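The big window room, part one (there will be a part two, I know myself)

So I moved my desk in August. Technically I moved my whole working life, which is a box of notebooks, a lamp I never plug in and a folding rack of cloths, up two floors into a room with a real window. I had been down in the old mail room with Alcides for almost 2 years, and the mail room has a window too if you count a vent with ambitions.

Mercy Shirima had the room before me and she left me a note taped inside the door. It said: the blind sticks, the floor shows everything, good luck with the sill. I laughed at that last one and then spent a whole afternoon finding out what she meant.

Let me tell you about the room first, because I'm a bit in love with it. It has a piece of red brick wall that I keep wanting to lean on, then plain white wall, and then all that window with dark frames, and trees out there! I grew up in Noststead where you could see trees from every seat in the house and I hadn't noticed how much I missed having something green to stare at while a page loads.

The chair came with it. Black mesh, headrest, armrests, the full captain situation. I'm not a headrest person (I slouch forward like a shrimp) but Idun Lunde sat in it for ten seconds and offered me her good stapler in trade, so it must be a nice one. It lives in front of the wall, and I've stopped shoving it under things because it looks better out in the open.

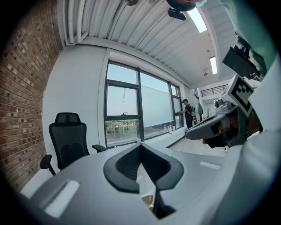

The sill, or how a ledge becomes a closet

Okay, the sill. It's white, it runs along the window, and it's at exactly the height where your hand lets go of things. That's my whole theory. You come in with a bottle, you want to look outside, the bottle stays. Someone else comes in with a cup. Same story. I have never once seen a person walk up to that window and leave with more than they brought.

When I moved in I cleared it completely and wiped it end to end, and I was so proud that I sent a message to Sølve about it. She wrote back "give it a day." I gave it a day. She was right, and she's been unbearable ever since.

My rule now is that I do the sill before I do anything else in the room. Everything comes off, even the stuff that I know is going straight back. I used to clean around things and you end up with these little islands, a ring here and a ring there, and in that light you see every single one. So it all goes on the floor or on the chair, cups go to the kitchen, bottles get sorted into "has a purpose" and "why do we own this," and then I wipe.
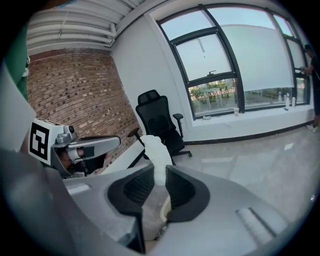 About cloths, since I get asked more than you would think. I use plain white ones. I had a long phase with the fancy waffle kind from Tunar, and they're fine, they're soft, but they left fuzz on the glass and I'm too lazy to wipe a thing twice. White ones show you when they're dirty, so you know when to swap, and you can wash the life out of them. My mother ironed hers. I scrunch mine into a ball and throw them in the direction of the rack, and I sleep great.

The glass itself I do in the morning if I can, before the sun gets all the way in. Top to bottom, then the black bars between the panes with a barely damp corner of the cloth. Those bars collect dust like it's a paid position. Then the handle, which I forgot for the first few weeks until Njål pointed at it without saying a word.

The blind is its own story. It comes down fine and goes up when it feels like it, so most days it hangs partway down on one side and I've decided that's a look. Mercy says you have to pull it a little toward you and then let go. I've tried. I've tried gently, I've tried with feeling. If anyone knows these white roller ones and has a trick, please leave it in the comments, I'm begging.

And the floor! Pale gray, shiny, gorgeous for maybe an hour after you mop. I've started keeping a dry mop from Stirholm by the door and giving it one lap before I go home. Going around the chair wheels is the worst part, so now I just sit in the chair and roll it out of the way with me in it, mop across my knees. Alcides caught me doing this and asked if I was okay. Never better.

Next up is the wall by the door, where I want a shelf, and where Idun wants a plant, and we are currently not discussing it.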